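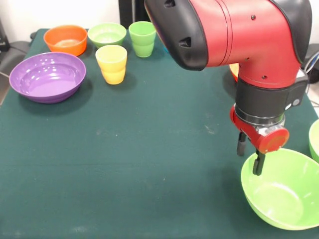 Plastic bowls and cups on the green cloth

Trellamthorpe Home Forum > Kitchen > Plastic dishes: smell, stains, when to throw away?

sarnent_lane wrote:
I have a question about colored plastic bowls. After tomato sauce or curry, mine keep an orange shade and also a smell. I washed them with normal soap 4 times and the smell is still there. Is there a gentle way, or must I buy new ones? My mother-in-law comes in December and she notices everything.

kettle536 wrote:
Baking soda and a little warm water, make a paste, leave it overnight. Rinse well. For the smell it works for me every time. For the stain, only half. 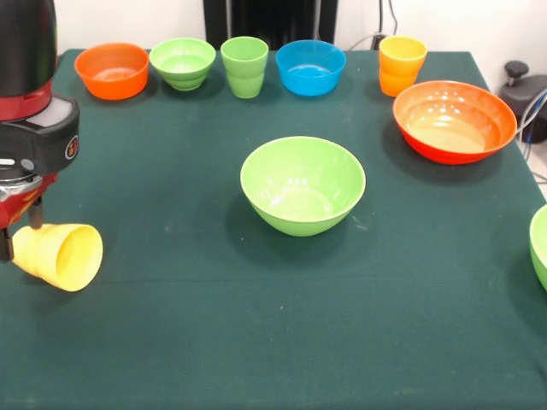 Pale yellow cup, held sideways

dorrit_p wrote:
I don't agree about overnight. One hour is enough. What really helps with stains is sun. Put the bowls on the balcony for a day -- the orange goes away almost completely. But strong colors can fade, so don't forget them there.

kettle536 wrote:
I have done overnight for years and my bowls are fine. Sun made one of mine brittle and it cracked.

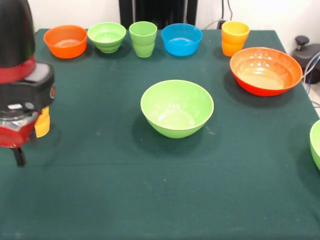
Ilham Hutapea
Kitchen section moderator

Please stay friendly, both methods are old and many members use them. I want to add one thing about the dishwasher. Thin plastic should go on the top rack only. My machine goes up to 122 degrees Fahrenheit on the gentle program, and this is fine for my cups. On the hot program two of them changed shape and now they don't stack.

sarnent_lane wrote:
Thank you! I don't have a dishwasher, but I will try the paste first. And how do you know when a bowl is too old?

dorrit_p wrote:
When the inside is full of scratches, I stop using it for food. Then it becomes a bowl for buttons or clothespins.
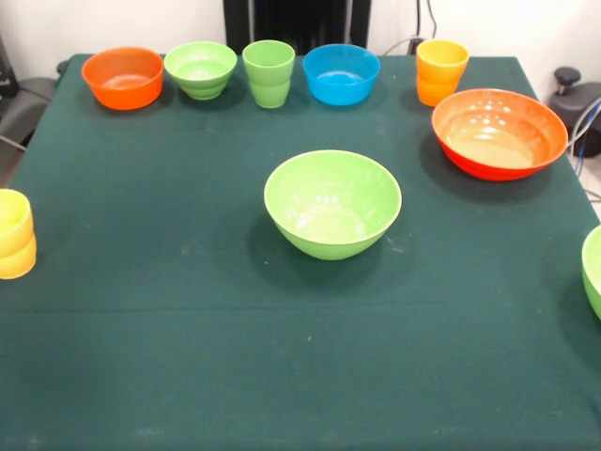
Page 2: Storing them without smell

flolent_fan wrote:
Never close a lid on a bowl that is still damp. I leave mine open on the shelf, with a sheet of paper towel between them.

kettle536 wrote:
The paper towel is a waste, in my opinion. Dry them with a cloth and stack them.

sarnent_lane wrote:
Small report: the paste took away the smell. The orange shade is still there, so tomorrow they go on the balcony, but only until lunch.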